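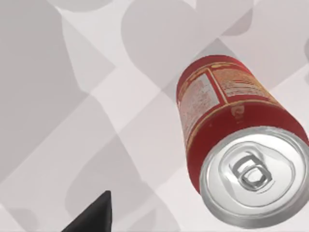 Mardi 25 février 2025

Quel mois ! Voici enfin la petite galerie promise sur la panne qui nous a tenus en haleine, Dalal Kassab et moi, depuis janvier. Rappel pour ceux qui nous rejoignent : le projet Prilside apprend à un bras simulé à saisir des objets de cuisine, avec le contrôleur Munon aux commandes. Tout roulait, et puis une mise à jour a fait dérailler la tâche de la canette. Sur 58 essais lancés dans la nuit, 48 se sont terminés par un arrêt de sécurité. On n'avait jamais vu ça, et j'avoue que je me suis régalé à chercher !

## La canette couchée

Une canette rouge sur le flanc, opercule argenté bien fermé, et la pointe noire d'un doigt de pince encore à distance. C'est la configuration que je préfère, parce qu'un cylindre couché pardonne très peu : un doigt qui arrive de travers, et l'objet peut rouler. Le journal de Munon signalait pour cette pose un « effort hors limite » avant le moindre contact. Dalal a tout de suite soupçonné le modèle de collision (elle avait raison, je lui dois un café).

## La canette debout, près du micro-ondes

Le doigt de la pince appuie sur le côté droit de la canette rouge et jaune, tout près du bord gauche du plan de travail. Regardez aussi les grandes ombres grises sur le blanc, elles sont superbes ! Dans cette pose, le défaut prenait une autre forme : la consigne de serrage continuait de monter après le contact, jusqu'à l'arrêt.
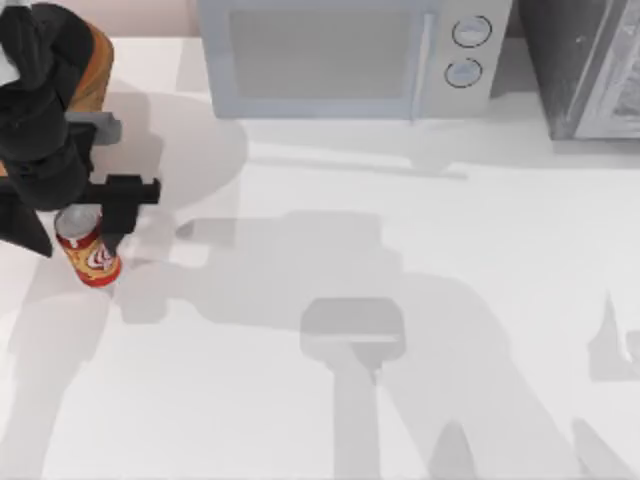

## Ce qu'on a trouvé

Deux erreurs qui se masquaient l'une l'autre :

- l'enveloppe de collision des doigts, importée avec la bibliothèque Karunaratne, était décalée de 2 mm ;
- le seuil de force était lu dans la mauvaise unité par le module Zetport.

L'enveloppe est corrigée et le seuil aussi. Reste à rejouer toute la série avec les deux correctifs avant de rouvrir la tâche. Le bras réel reste verrouillé jusque-là, Dalal garde la clé, et je publierai les nouveaux journaux sur cette page.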